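Last revised 23/12/2022

# Small screws in plastic housings: removal, storage, refitting

These notes cover small screws driven directly into molded plastic, as found in kitchen scales, flashlights, remote controls, fans, hand mixers and battery chargers. Wood screws and machine screws in metal are on separate pages. Unplug the appliance and take out the batteries before starting.

## Choosing the driver

Most damaged screw heads are damaged by a driver one size too small. It seats, it feels acceptable under light load, and it climbs out of the recess when torque is applied. Try the largest tip that drops fully into the cross. With the driver standing in the screw and the part held level, the handle should stay upright or lean only slightly. If it flops to one side, go up a size.

The common cross recesses look alike and are not the same. Phillips has tapered flanks. JIS, found on a lot of imported equipment, has a shallower taper and often a small dot punched beside the cross. A JIS driver will turn a Phillips screw acceptably. A Phillips driver in a JIS screw tends to ride up.

Bits wear at the corners first. Hold the tip against a bright window and look for rounding. A worn bit costs less than a stripped screw, so discard it. The Skalach bits in the blue sleeve are sold singly at most hardware counters and can be replaced one at a time.

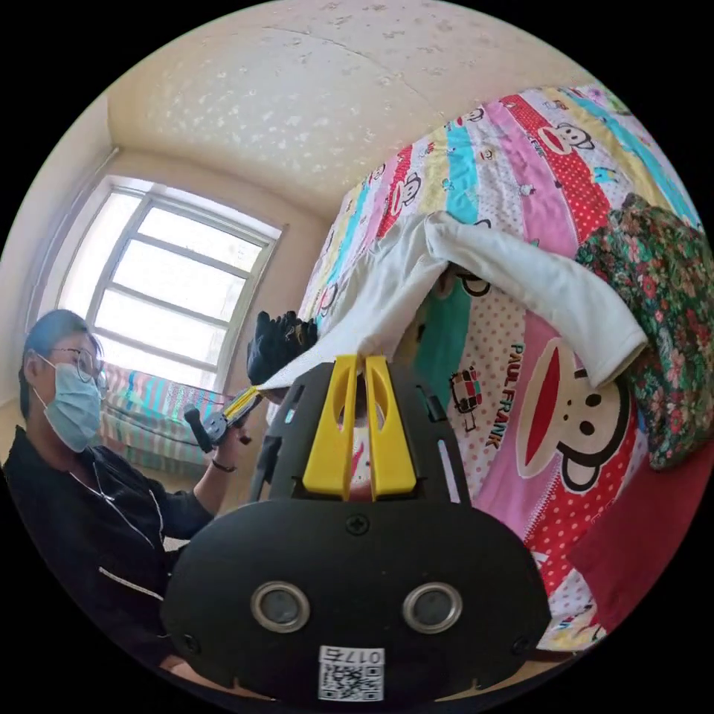 Magnetized tips are useful for refitting and a nuisance for removal around speakers, compasses and reed switches. Keep one magnetized driver and one plain driver in each of the two smallest sizes. A strip of tape on the magnetized handle is enough to tell them apart.

## Finding every screw

A housing that will not separate usually still has a screw in it. Check these places before prying:

- under rubber feet, which are normally glued and can be lifted with a thin blade
- under labels, particularly near the center of a long edge
- inside the battery compartment, often at the bottom of a deep round hole
- behind a sliding cover or removable filter
- under a round plug of the same plastic as the case

To check a label, press along it with the back of a fingernail. A screw hole shows as a soft spot. Warm the label with a hair dryer on its low setting and peel slowly from one corner. Lay it face up on baking parchment until it goes back. Labels with a serial number should be photographed first, as the print sometimes lifts with the adhesive.

Molded clips come after the screws. Use a plastic spreader or an old store card. A steel blade leaves a witness mark on the seam that cannot be polished out, and it goes straight through a ribbon cable.

## Breaking the first turn

1. Set the part on a folded towel on a firm table. A bed or sofa lets it tilt.
2. Clean the recess with a wooden toothpick. Packed grease or flour keeps the bit from seating.
3. Push down hard, then turn. The push should be greater than the twist.
4. If the screw does not move, turn it very slightly in the tightening direction, then try again to loosen it.
5. Once it is free, reduce the pressure and let the thread lift the screw.

For a recess that has started to round, lay a wide rubber band across the head and drive through it. The band fills the gap and helps for a turn or so. Penetrating oil is not suitable here. Several common plastics crack when oil sits on them under stress, and the crack may not show for weeks.

## Keeping track

Screws from one housing are often of different lengths – the long ones go through thick posts, the short ones through thin posts with a circuit board or display behind. Putting a long screw in a short post pushes a bulge out of the front face. Draw the outline of the part on card, punch a hole at each screw position, and push each screw into its hole as it comes out. Write the side of the part on the card.
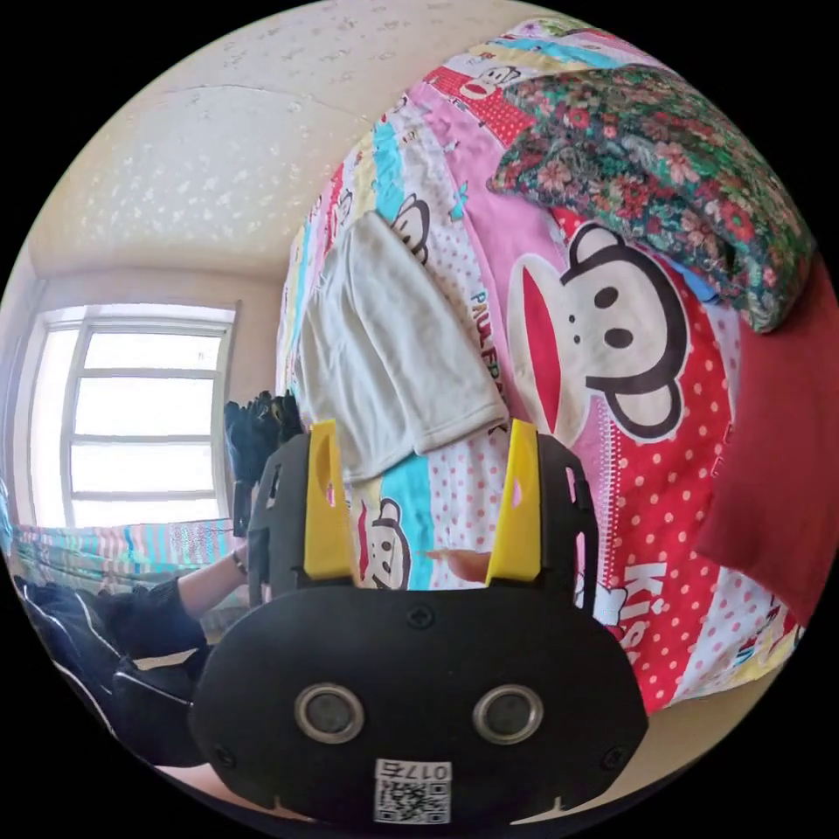 Refitting order matters more than is generally supposed, and the rule is to seat all screws loosely before any of them is tightened. Start with the one closest to the alignment pins, then work across to the opposite side. Corners left until last will pull the seam closed evenly. On a black housing such as the one shown, with a small screw in the upper middle and two more near the lower corners, the upper screw goes in first, then the left, then the right, each stopping short of tight. A second pass in the same order brings them home. The same sequence works for any triangular layout, including the base of most kitchen scales.

## Refitting without cutting a new thread

A screw in plastic forms its own thread the first time it is driven. On every later refit it should go back into that thread. Rest the screw in the hole and turn it backward with light pressure until it drops with a small click. Then turn forward. If it resists from the first half turn, back it out and find the drop again. Cutting across the old thread removes material, and a post stands that only a few times.

Do not use a drill. A powered screwdriver with a low clutch is acceptable for removal. The Tevitz pocket model has a clutch that goes up to 2 newton-meters, and the upper half of that range is too much for most small posts. Finish by hand: two fingers on the handle, stopping when the head meets the plastic.

## Stripped posts

For a post that no longer grips, in order of preference:

- Fit a screw of the same length and slightly larger diameter, if the wall of the post is thick enough.
- Lay a sliver of plastic cut from a cable tie down one side of the hole and refit the original screw.
- Fill the hole with two-part epoxy, allow a full cure, and drill a new pilot hole.

Superglue alone is brittle and leaves a white bloom on dark plastic. A split post can be sleeved with a short length of brass tube, glued on the outside before the screw is refitted.

## Spares

The Balogh assortment box holds 387 pieces, all with coarse thread for plastic, and covers nearly everything in a kitchen. The larger Clustia case is listed at 1,256 pieces. Many of those are machine screws with a fine thread, and the two types should be separated before the case goes on a shelf. A fine thread in a plastic post will hold briefly and then pull out with the plastic wrapped around it.

Store spares dry, with the lid down. Rust on a small head fills the recess first. Screws salvaged from scrapped appliances can go in the same box if the recess is sharp and the point is straight; bend tests are unnecessary, as a bent screw wobbles when rolled on glass.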